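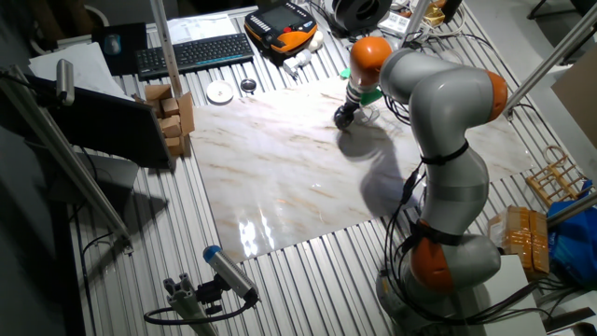

The arm over the marble-patterned panel, with the teach pendant at the back of the table.

Workshop tips: setting up a small robot arm with the Wunia bench kit

I've had the Wunia kit on the go since February and I'm still finding little things that make it nicer to live with, so I thought I'd put them all on one page. If you haven't come across it, Wunia is a set of bench parts, cable straps and practice routines sold by Merer for people who already own or share a small arm. You get a printed guide, a bag of fixings and access to the routines. Mine cost 557 and arrived in two boxes, well packed.

I do like it a lot! The guide is written for people who tinker, and the routines start with ordinary household things (pots, tins, holders, dishes) so you can raid your own kitchen for bits to practise on.

The bench

Use a slotted table if you can get one. You can bolt a post or a bracket anywhere along it, change your mind, and shift it along by a hand's width. I keep the hex keys in an old mug and put them back every single time, or I lose an afternoon.

A smooth panel laid over the slots gives you a flat place to work, and small things can't drop into the grooves. Wipe it with a barely damp cloth and a drop of washing-up liquid, then buff it with a tea towel. Gritty cleaners will dull a polished top, so leave those under the sink.

Do watch for glare, though. A shiny top throws the ceiling lights straight back up, and a wrist camera gets the worst of it. Before you spend an evening fiddling with settings, try turning off one lamp, or hang a bit of greaseproof paper a safe distance below it (never touching the bulb). A matt table mat under the object works too. I bought mine from Amaral, the kitchen shop, and trimmed it with scissors.

Cables

Strap them along the arm, but leave slack at every joint. Move the arm slowly through its whole reach before you tighten anything. The kit comes with 17 straps and I've used every one of them. If a cable goes taut anywhere, undo that strap and start again from the joint below.

Keep the pendant where you can reach it without leaning across the work. The far edge suits me, next to the keyboard, but if you're left-handed you may want the lot the other way round.

What to practise on
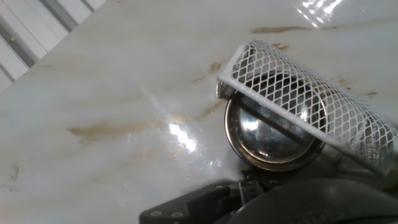 White mesh holder on its side, with a round steel piece by the open end.

Mesh is a brilliant thing to learn with. It's light, it costs next to nothing, and the open pattern makes you think properly about where the fingers should go. Go for the solid rim if there is one. The lattice can bend if you squeeze it, and once it has a dent the thing never sits straight again.

Round steel tins and lids are harder. They reflect everything and they roll, so a blob of sticky tack underneath is fair play while you're learning the moves. Take it off before you save a position or your heights will be out by the thickness of the tack - I did this twice.

Start slowly. The guide suggests a speed for each routine and I'd go slower still for the first few goes. Routine 117, the one for turning over a cylinder, is my favourite of the whole set, and it's worth doing the two before it even if you're itching to skip ahead.

Keeping the edges tidy 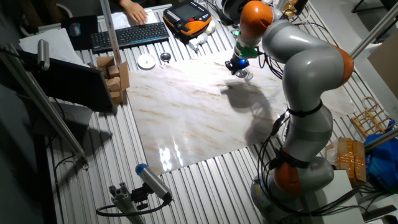 I like to have my papers and notes at the back of the table and my hands well out of reach when anything is moving. Stop the arm first, then jot down your positions. Pencil is best, as you'll be rubbing most of them out.

Save your cardboard boxes, too. Small ones make good stands for getting an object up to the right height, and you can write on them.

Grumbles

There are a couple. The bag of fixings isn't labelled, so sort it into a muffin tin before you begin. And the index at the back of the guide is hopeless - I've stuck coloured tabs down the side of mine.

If you need spare straps, the ones from Nondelitz fit the same slots and come in longer lengths, handy for the bottom part of the arm. Cut the ends at a slant and they thread through much more easily.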